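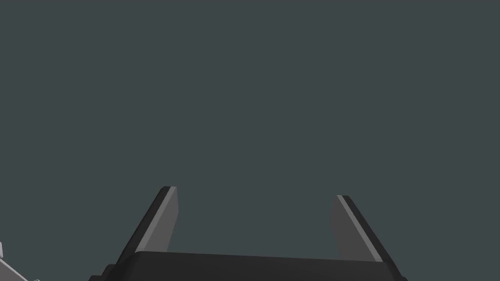
Adthorpe Barn Owl Boxes
Progress report to the Skilar small grants fund
28 July 2019

Hello again! You asked for a page or so on how the money is going, so I'll start with that and then get on to the owls, which I suspect are the bit you want.

I've spent $376 of the $520 so far. Most of it went on lumber and screws, and then there was the ladder rental, which cost more than I put in the budget (my fault, I was going by an old price list). The roofing felt is Zastex, the heavier grade. It's a pain to cut but it sits nicely over the edges of the lids, and I've used the leftovers to line the hatch on the box by the creek.

Boxes are up in the hay barn on the north road and in the old dairy at Lü. The Lü box faces east with open pasture in front of it, and I'm very fond of it already. I had hoped to have the third one up in May, but the farmer was still moving equipment in and out of that shed and I didn't want to be up a ladder in the middle of it all.
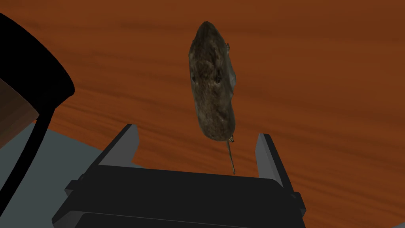

Small rodent figure, mouse or rat, with mottled fur

So, owls. There have been pellets under the beam at the dairy every time I've stopped by, plus a few white feathers and plenty of whitewash down the wall. No nest yet. A pair may well roost this year and think about breeding next spring, so I'm not disappointed (well, a little). I've been saving the pellets in egg cartons in my garage, and I'd like to take them into the school in the fall for the kids to pull apart.

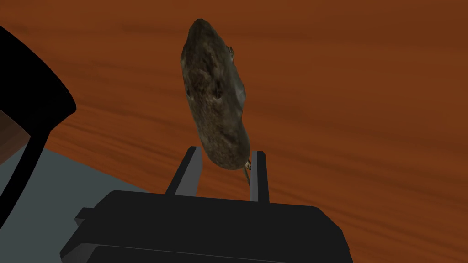 Page 2

The leaflet is written and just needs printing. I got a quote for 200 copies, folded, and it fits inside what's left if I stick to black ink. It has a plain page on poison baits and what to use in their place, because that's what people keep asking me at the feed store.

Still to do: hang the third box, fix the squeaky hatch at the hay barn, print the leaflet. I'd also like to move whatever is left over into sawdust for the box floors, if that's okay with you. Could you let me know before I order it?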